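From: Despina Fragkou
To: Skendik allotments list
Subject: Re: Shed power and the October work day

Shinji Kikuchi wrote:
> Before I order anything for the shed, can someone tell me what the
> rule is on the water meter? Last year we were billed for 137 units
> and I thought the cap was lower than that. Also, is the compost
> delivery still coming to the Keogh Lane gate, or has it moved?

Shinji,

The cap is per plot, so 137 for the whole site was under it. The water company reads the meter at the end of October and we get the bill a month later. If your own plot has a drip line, please turn it off at the tap when you leave. Two were left running in the summer and the lower path was soft for a week.

Compost still comes to the Keogh Lane gate. We have 40 bags on order this time. Plots 5 and 6 should move their barrows off the turning space the evening before, or the truck can't back in. Setsuko Kinoshita has the gate key and will open up at 8 a.m.

On the shed, Reijo Heinonen has asked for a quote for one outlet and one light. I would like to hold off on ordering until we have it in writing. The kettle can wait another month.
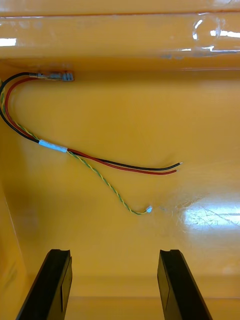
Black, red and green-and-yellow wires against the yellow back panel.

One more thing on seed potatoes. Yuto Oshima is putting in the group order with Skaltard again and needs your numbers before the work day – variety and weight, with your plot number. He can't split bags after they arrive. Last year I ended up with far more late potatoes than I had room for and gave most of them away.

The blight on the east side seems to have gone with the dry weather, but please don't put any tomato stems in the shared heap. Bag them and take them home.

Despina
Plot 6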